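Is the candy really shrinking or are we all just mad?

vamusico_fan
Posted 9:14 pm
Every year the same posts show up. Bag is smaller, price is up, somebody is robbing us. I'm not saying it's false, but I never see anyone with an old bag and a new bag side by side. I see people with memories. My memory says the snow was deeper in 2000 too.

henoldale_hank
Posted 9:31 pm
Memory is fine when it comes with a receipt. I keep mine. Store brand mix at the Rikine on Muñoz Street, 353 grams last December. Same shelf, same artwork on the bag, now 298. Price didn't move a cent. What else do you want?

vamusico_fan
Posted 9:40 pm
Does the receipt show the weight? Mine never does.

henoldale_hank
Posted 9:52 pm
No, I wrote it on the back. Yes, I'm that guy.

pilltop
Posted 10:05 pm
So one guy's handwriting. I believe you Hank, but that's one bag in one store. They could have two sizes and swapped which one they stock in Henoldale. Stores do that all the time and it isn't a plot.

Where I think people do get fooled is the "fun size" stuff. It isn't a size. It means whatever the company wants that year. I quit buying by the bag and go by the price per ounce on the shelf tag – when the tag is there and when it matches what's on the shelf, so maybe half the time. 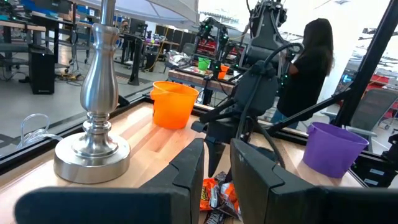

What's left of the candy, orange and yellow wrappers plus some brown and silver

Anyway, my point is that a pile like that tells you nothing. You'd have to weigh it without the wrappers, and who does that.

Kaisu Hyvönen
Posted 10:20 pm
I do. Kitchen scale, wrappers off, 24 pieces from one bag. It came out a hair over what the label promised. I was expecting to be angry and I wasn't. That says the label was right for that bag. It says nothing on whether last year's label had a bigger number, which was Hank's complaint. You two are arguing past each other.

henoldale_hank
Posted 10:26 pm
Thank you.

pilltop
Posted 10:33 pm
I'm not arguing past anybody. I said I'd want more than one store. Kaisu, was that a name brand or the store mix?

Kaisu Hyvönen
Posted 10:41 pm
Store mix. And one bag, so go ahead and say it.

oldgravy
Posted 11:02 pm
You're all stuck on weight. The chocolate tastes like a candle now. I'd take fewer pieces if they were any good.

vamusico_fan
Posted 11:08 pm
Maybe. Or you're older and your tongue is shot. Has anyone done a blind test? I'd bet five bucks you couldn't pick the old recipe, if there even was an old recipe.

oldgravy
Posted 11:15 pm
Find me a bag of the old stuff that hasn't turned white and I'll take the bet.

henoldale_hank
Posted 11:19 pm
I'll check the other Rikine, the one out by the highway, and post the weight. With a photo of the label this time – both sides, so pilltop can sleep.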